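Arkari switch-board cell: frequently asked questions
Maintained by Meenakshi Yadav. Last revised Wednesday, September 7, 2022

General

What is the cell, in plain terms?

One arm, one gripper, one board of toggle switches, all of it in simulation. The arm is told which switch to work and has to do it without touching the others. Maglaya supplied the room model and Urkia the arm model. We look after the set-up and get the complaints.

Does it work?

Sometimes. The figure people like to repeat is 20 clean runs in a row, and it is a true figure, but all of those were done on the same afternoon with the same lighting and the board at the same angle. I would not plan a production line around it. After the board was turned a little on the platform, we were back to missed switches until the offsets had been redone.

What should I check before a session?

Load the room, then look at it from the overhead view before you send the arm anywhere. You want to know which way the board is turned and whether the gripper is already sitting over part of it. The platform and the arm are both black, so turn the view until you can tell the links apart. Shadows are worth a look too. They move when the lights are changed, and people do change the lights without writing it down.
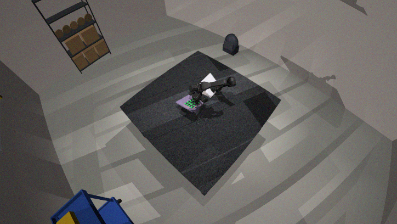
Ehsan Soltani writes that the overhead check is a waste of time, as the joint readings already give the arm's position to better than anyone could judge by eye. He has a point about the arm. The readings say nothing about the board, though, and the board is what keeps being wrong. The check stays in.

How often do the offsets need doing?

The set-up notes from Prekov say every 133 runs. I have never found out where that number came from. We do them whenever the board or the platform has been shifted, and again if there are two misses close together. It takes some 31 minutes if you know the menu and most of a morning if you don't.

Can I skip the offsets and let the vision part sort it out?

You can try. Jamshid Khosravi tried through most of October last year and his log is in the shared folder, including the bits where he gave up.

Why is row D always the trouble?

It is the bottom row, and when the arm comes in from below, the gripper gets between the close-up view and the switches. D3 and D4 may still show when D1 and D2 don't. The software will happily report a position for a switch it can't see. Treat that as a guess. Back the arm off, look again with the whole row clear, and only then carry on.

The view is very curved. Is something broken?

No. The close-up view uses a wide round lens model, so straight edges bow and the board looks warped. Read the letters and numbers on the board to find your switch. Do not measure anything off the picture with a ruler, which has been done.

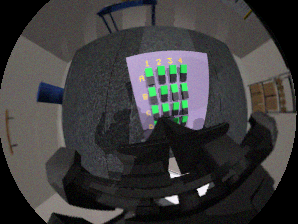

FAULTS AND REPAIRS

The arm stops short of the switch.
Nearly always the offsets. Redo them before you touch the speed settings.

The gripper catches the switch next door.
Check the approach angle first, then the finger width in the tool file. Two copies of that file are in circulation and the older one is wrong. Nasrin Nikzad has the good one.

The arm won't move at all after a reload.
The reload drops the tool file without a warning. Load it again by hand. Urkia have been told.

The new release is supposed to fix all this. Should I wait for it?
I wouldn't. The last release was supposed to as well. If you do install it, keep the old folder and send your misses to Mitra Naseri with the switch name and the run log attached.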